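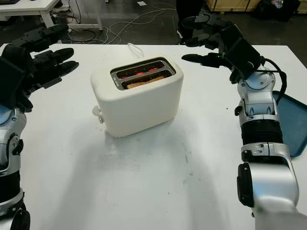
Front slot loaded, elements glowing red.

4. FIRST TOAST

Do the empty burn-off first (step 3). Skipped it? Go back. New elements smell a bit, you don't want that in your bread.

1. Set the toaster on a flat, clear table. Leave 13 cm free on every side, nothing hanging over the top - no shelves, no curtains.

2. Cord goes out the back. Keep it off the slots and away from the table edge.

3. Turn the browning knob to a low setting. You can always go again.

4. Drop in one slice. Either slot is fine. Bread should slide in without pushing. If you have to push, it's too thick.

5. Press the lever all the way down untill it clicks. No click, no heat. Check the plug.

6. Wait. Elements go red in a few seconds. Don't cover the slots.

7. Lever pops up, toast is done. Lift it out by the top edge.

CAUTION: Top plate gets hot. Stays hot after the lever comes up. Never put a knife or fork in the slots, plugged in or not.

NOTE: One slice browns a touch faster than two. Turn the knob down a little if you're only making one.

5. SECOND ROUND AND AFTER

1. Let it rest 50 seconds between rounds. Longer if the last slice came out dark.

2. Look in the slots before you load again. Dark inside = elements off. Crumbs stuck on the wire guides - unplug, cool down, tip over the sink, shake gently.

3. Have the next slice ready to hand over. Keep bread bag and paper towels well back from the toaster.

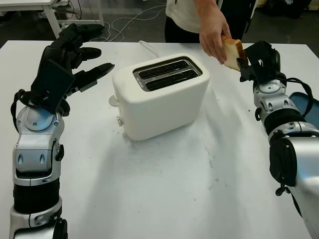
Elements off, next slice on its way. Lever and knob are both on the left side.

4. Frozen bread: same steps, one notch higher. Knock the ice off first.

5. Finished for the day? Pull the plug, not the cord. Cool 13 minutes before you wipe it. Damp cloth only, outside only. Dry the top plate or it spots.

NOTE: Buttered or sugared bread dosn't go in. Ever. It drips, it smokes. Butter after.

Still no heat after step 5 in section 4? See section 8, Brukard service.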